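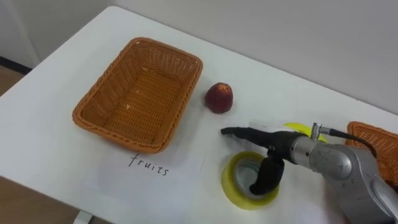

Sorting table: labels, baskets and what goes where

The sorting table at the Ombridge food share has been running since September, and several members have asked for the arrangements to be written down. Most of what follows will be familiar to anyone who has done a shift at the table. It is meant for those who haven't, and for those who do one so seldom that they have to ask each time.

The table is the white one against the wall. Each kind of food has a basket, and each basket has a sheet of plain paper in front of it with one word written in marker. The fruit basket is the orange-tan woven one and its sheet says "fruits". We did try printed cards, but they slid about and went missing, and a sheet of paper can be replaced in a moment. Please write the word large enough to be read from the other side of the table. Thin pens are hard to read for some of us, so use a thick one if you can find it.

Put the label down before you put anything in the basket. Last month two baskets were filled first and labelled afterwards, and the onions went home with people who had asked for apples. If you want to fix a label in place, use a short piece of the clear packing tape and stick it to the paper and the table, never to the basket. Tape pulls at the weave and leaves a sticky patch that picks up dust. When you have finished with the roll, leave it lying flat on the table. It has rolled off before and ended up under the radiator.

Fruit comes in mixed. The Harries delivery is mostly apples and pears, with peaches and nectarines while they last, and the Emard crates have whatever was left at the end of the morning. Tip nothing straight from the crate. Take each piece out by hand, turn it over and look at the underside, then put it in the basket. Anything soft goes in the bowl by the sink for the jam group. Anything with mould goes in the compost caddy, along with whatever it was touching if that has gone too.

Hard fruit goes in the bottom and soft fruit on top, one layer deep. Peaches bruise under their own weight, never mind under a bag of pears. If there are more than will fit in a layer, keep the rest in the crate and top up as people take them. Bananas stay out of the fruit basket altogether. They have the hook by the window.

A few questions that come up often:

Tomatoes go with the vegetables. So do avocados and chillies. Lemons and limes go with the fruit.

Bagged fruit should be taken out of the bag, unless it is grapes or berries, in which case leave it in its packet and put it beside the basket.

Nuts are dry goods and belong on the Porari shelf with the rice and pasta.

If you aren't sure, put it to one side on the table and ask. A single peach left next to the basket does no harm -- somebody will look at it and decide.

Baskets should be wiped at the end of each session. Crumbs and bits of stalk collect in the weave, mostly in the corners. Turn the basket over and tap the base over the bin, then go round the inside with a damp cloth and stand it upside down to dry. Don't stack them while they are damp. The table wants a wipe as well, with the paper labels lifted first. Clean labels can go back in the folder and be used again. Marked ones can go in the recycling.

We gave out 357 bags of fruit and vegetables last month, and much of the work behind that was done at this one table. The busiest part is the first half hour after 9 in the morning, when both deliveries are in and the crates are waiting on the floor. Two people can manage it, though it is more comfortable with a third -- one unpacking, one checking and one filling.

More baskets would be useful. We would like shallow ones with firm sides and no lids, and a rim that is comfortable to carry. If you have one at home that you don't use, please bring it along, or leave it at the side door with a note saying it is for the sorting table. Please don't leave baskets outside if it is raining.

Fotini Sotiropoulos keeps the list of morning shifts and would be glad to hear from anyone who can do one a month. The list is on the back of the kitchen door. Write your name and a telephone number, and cross yourself off if you find you can't come.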